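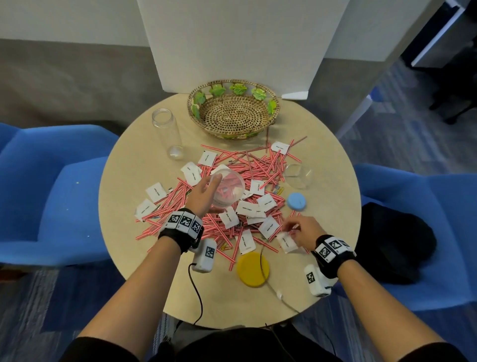

Mixed small things on the table: take out the sugar packets first. They are flat and go easily under the straws, and a torn one makes everything sticky. I put them in a basket. Paper clips come next, by hand, into a jar with a lid.
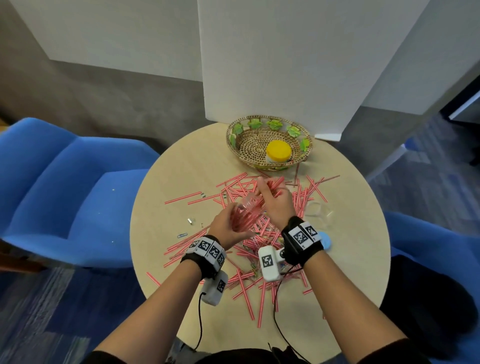
Straws I leave for the end. Take a bundle, knock the ends on the table until they are even, then stand it in a tall cup. From a pack of 100 I fill two cups. Keep each lid beside its own jar.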